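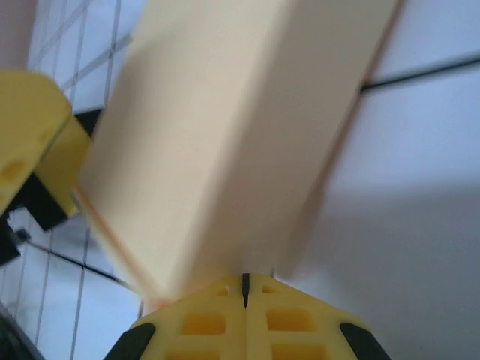
Page last changed: February

Distimell two-arm carton bench

The Distimell is a bench unit for handling and folding small cardboard cartons in short-run packing rooms. It is built by Veres at Pastthorpe and sold as a complete station: two arms, grippers, wrist cameras, controller and stop buttons. It is meant for sites where carton sizes change several times a shift and a fixed erecting line would stand idle.

Grippers

The fingers are moulded in yellow plastic, with hollow recesses to keep the weight down. Each has a black textured pad on its inner face. Pads are held by two screws and can be changed without removing the finger. Maximum opening is 69 mm. For upright pieces, the arm comes down over the piece with the fingers open and closes only when both pads are level with the side faces. 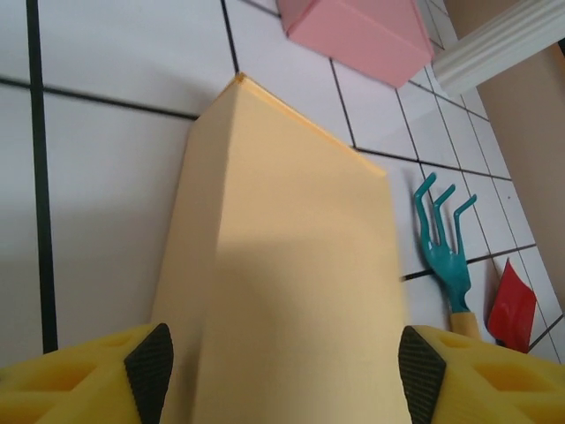 Fingers open on either side of a pale yellow block, before closing.

Closing force is set per carton type from the panel. Thin card marks easily, so start at the lowest setting and go up one step at a time.

Work surface

White tiles with dark grout lines give the cameras a regular grid to measure against. Closed and open cartons can lie on the surface together; the controller treats each as a separate item. Clean with a damp cloth. Polish causes glare and should not be used. 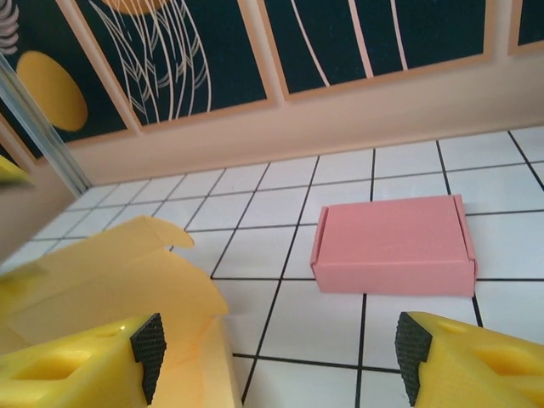 Folding with both arms

One arm clamps a panel and holds the carton above the surface. The other is then free to work on the flaps. A part-folded carton can be held with its panels at different angles, so the operator can stop the cycle and correct a crease by hand. Press Hold first and wait for the steady light.

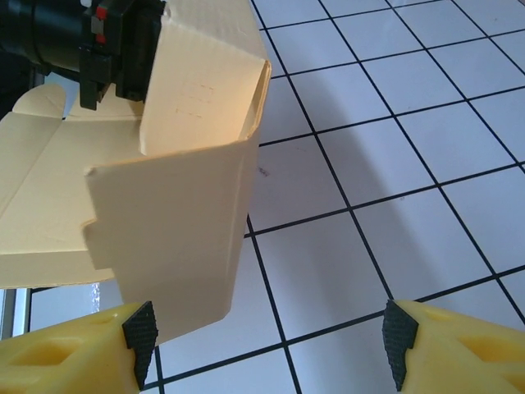

What changes for operators

The trial unit at Grisside ran 3,198 cartons across 4 sizes. Hand folding was the task most often reported for sore wrists there, and it is now limited to odd sizes and rejects. The same people load blanks, check creases and clear faults. Shift lead Harriet Marchetti moved the rota to two-hour turns at the bench, as watching it for longer proved tiring. Staffing on the shift did not change.

Operator training takes one day. Shahzad Afridi runs the course at Pastthorpe every Wednesday.

Supply

Standard pad set: 46 pairs per box
Spare fingers: sold singly, left or right
Not suitable for: waxed card, wet cartons, glass
Technical questions: Lilla Nyitrai, Veres service desk
Orders and site visits: Imre Szalai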